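Recording a Shelf Restocking Task by Hand

This page covers recording a person doing a task so that the arm can learn it later. It assumes your Clernance head camera is charged and paired with the Hoshino recorder. If you plan to use remote control instead, see the Clingate setup page first.

Pick one small job and stick to it for the whole session. We use pencils and a display stand with round holes. Each recording covers one bundle, from picking it up to letting go of the last pencil.

1. Roll up your sleeves and take off watches and rings.
2. Tilt the camera down until both hands show in the preview at shelf height.
3. Press record and hold both hands still, palms down, for 3 seconds.
4. Hold the bundle upright in your left hand. Move single pencils with your right.
5. Keep the right hand open as you come up to the stand, then close it on the pencil. Go slower than you would on a normal day.
6. Finish with both hands still again, then stop the recording.

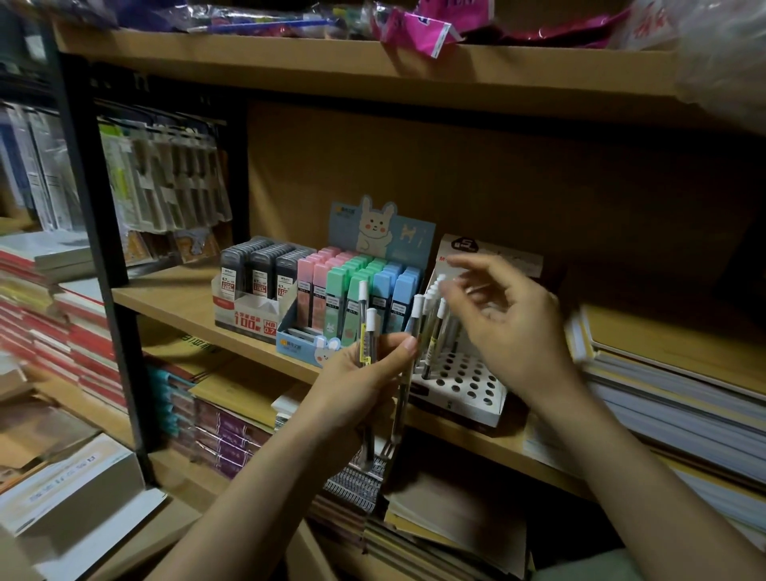
Left hand on the bundle, right hand over the stand.

Leave the neighboring displays where they are. A shelf with lead refills and notebooks on it is what the arm will have to deal with later, and recordings made on a cleared table did poorly in our Birndale tests.

If you drop a pencil, pick it up and carry on. Mark the recording as "recovery" in the menu. Delete it only if a hand left the view for more than a moment.

Our first set came to 3230 recordings. After checking, 3040 were kept for training and 113 of those were marked as recovery. Copy your files off the recorder before you switch it off, or the last one may not save.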